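Wivberg publishes results of its comparison of finger pads for hand-held grippers

Ribbed pad keeps hold of thin cloth best; flat pad still preferred for hard objects

6 Oct 2018

Wivberg, the maker of hand-held grippers and finger parts for robot research, has today made public the results of a comparison between four types of finger pad. The work was carried out together with the test office Varkis and concerned the handling of clothes and other soft household articles. The full table of results, with the test instructions, can be obtained free of charge from the Wivberg office.

The comparison was begun in January, after several customers had written to us with the same difficulty. Their grippers could lift a box or a cup without trouble, but when they were given a shirt or a pair of trousers, the cloth slid out between the fingers, or the fingers took two layers where only one was wanted. These customers asked which pad they should order. At that time we could give them only our opinion, and we did not find this sufficient.

"We had sold the flat pad and the ribbed pad side by side for a long time, and when a customer asked me for the difference I answered from feeling," says Annatjie Masilela, head of product at Wivberg. "An engineer should not have to buy a part on my feeling. Therefore we asked people from outside the company to make the test, and we agreed before the start that the results would be published also if they were bad for us."

For one of our pads, they were bad. The smooth silicone pad, which Wivberg introduced as a pad for textiles, finished last in three of the five tasks. It will be taken out of the catalog for textile use and will be sold from now on only for glass and polished surfaces, where it continues to do well.

How the comparison was made

The four pads were the flat rubber pad, the ribbed pad, the smooth silicone pad and a pad with small round points. All of them were mounted on the same gripper, the Zatis, with the same linkage and the same opening width. The Zatis is held in the hand and closed by the person who works with it, and a camera on the tool looks forward over the fingers. The same fingers can afterwards be put on a robot arm, so that a movement which was shown by hand can be repeated by the arm.

Each pad made 1000 grasps, and the complete comparison therefore consists of 4000 grasps. They were divided equally over five tasks: picking up a folded garment from a bed, pulling one corner of a garment flat, taking a single sock from a pile, turning the edge of a towel, and lifting a hard object such as a bottle or a book. A grasp was counted as good when the article stayed between the fingers until the operator opened them on purpose. If the article fell, slid more than the width of one pad, or came up together with a second article, the grasp was counted as bad.

Varkis wished that the test should not be done on a laboratory table only. A table is hard and flat, and a finger that goes too low meets it and stops. A mattress gives way, the bedspread moves together with the garment, and the pad can take both of them at once. For this reason the textile tasks were done in furnished rooms, on beds with their normal covers. 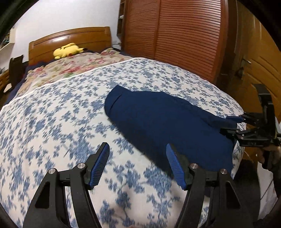 Can the same pad be used for clothes and for hard objects?

It depends on how heavy the hard object is. With light articles, such as an empty bottle or a thin book, the ribbed pad was as good as the flat one. With heavier articles the flat pad held better, and we recommend to change the pads when a job consists mostly of such objects. The change needs one screwdriver and no new calibration of the camera.

The results in short

The ribbed pad gave the most good grasps in all four textile tasks. Its advantage was largest when the edge of a towel had to be turned, and smallest when a folded garment was picked up, where the cloth is thick and almost every pad finds enough to hold. The flat rubber pad was second in the textile tasks and first with the hard objects. The pad with points held thick cotton very well, but it left small marks on knitted articles, and two of the operators asked to stop using it on wool. Wivberg has followed this advice and now gives a warning on the package.

The most frequent fault, with every pad, was that the gripper took the cover of the bed together with the garment. The ribbed pad made this fault less often than the others, but it was not free of it. According to Varkis, the angle at which the fingers come down was as important as the pad. When the operator came in low and nearly parallel to the mattress, the fault became rare. When the operator came straight from above, it came back, also with the best pad.

"I would ask the readers of the table to look at the angle column before they look at the pad column," says Dumisani Mabuza, who was responsible for the test plan at Varkis. "A customer who orders the ribbed pad and continues to press it straight down will be disappointed, and he will then write to Wivberg and not to me."

One hand or two hands

A part of the comparison was made with two grippers at the same time, one in each hand of the operator. This was not in the first plan. It was added when Khanyisile Ngcobo, the leading operator, reported that long garments could be pulled straight with one gripper only by many small corrections, and that these corrections would be of little use to a robot arm that has to learn from them.

With two grippers, one tool holds an end of the cloth while the other one searches for its own place to grasp. The number of corrections became clearly lower. On the other side, new faults appeared. The two tools sometimes touched each other over short garments, and the camera of one tool was then partly covered by the body of the other. Operators also needed a longer time of practice before their work was regular. Varkis has written down a practice program of 10 short exercises for this purpose, and it is included with the test instructions.

"In the beginning I looked always at the hand which was moving, and the other hand did what it wanted," says Khanyisile Ngcobo. "After some practice you learn to keep the holding hand quiet. It is tiring for the wrist, and I have asked Wivberg for a lighter handle."

The request for a lighter handle has been accepted. A first sample is being tried by the operators at this moment, and it weighs about a quarter less than the present one. Wivberg can not yet name a date for its sale.

The camera and the controller

Although the pads were the main subject, the comparison gave also some information on the other parts of the system. Two lenses were tried, a narrow one and a wide one. The wide lens bends straight lines strongly near the border of the picture, and part of the software had to be adapted for this. It was preferred all the same, as both fingers and a large part of the room stay in view when the tool is close to the cloth. Operators who worked with two grippers chose the wide lens without exception.

Blur by movement remains a weak point. When the hand travels quickly, the pattern of a printed cover becomes unclear in the recording, and the software then has more difficulty to separate the garment from what lies below it. Shorter exposure helps in a bright room. In a room with one small window it makes the recording too dark. Vignesh Shenoy, who develops the controller software at Wivberg, has prepared a setting that chooses the exposure according to the light, and it will be delivered to all owners of the Zatis with the next update, without cost.

The controller was not changed during the whole comparison. It had been discussed to use a newer version after the first half, but then the first two pads and the last two pads could not have been compared in a fair manner.

What was not tested

Wet articles, leather and very thin curtains were not part of the work. The wear of the pads was noted, but each pad was changed for a new one at fixed points, so the table says nothing about the life of a pad in daily use. The closing force was given by the hand of the operator and was not measured. The results should be read with these limits in mind.

Prices and delivery

The ribbed pad is sold in sets of 6 and fits all Zatis grippers, including those of the first series. Its price does not change. Customers who bought the smooth silicone pad for textile work can return unused sets and will receive ribbed pads in exchange. The exchange is handled by our dealer Subramaniam, and the original invoice must be enclosed.

Laboratories that wish to repeat the comparison with their own gripper may borrow a set of all four pads for the duration of their test. We ask them in return to send us their table, in the same form as ours. Tables from grippers of other makers are equally welcome and will be published together with the name of the laboratory, if the laboratory agrees.

Contact for the press

Clodagh Hennessy
Press and publications, Wivberg

Questions about the test instructions are passed on by the press office to Varkis. Please state in the letter which task and which pad the question concerns.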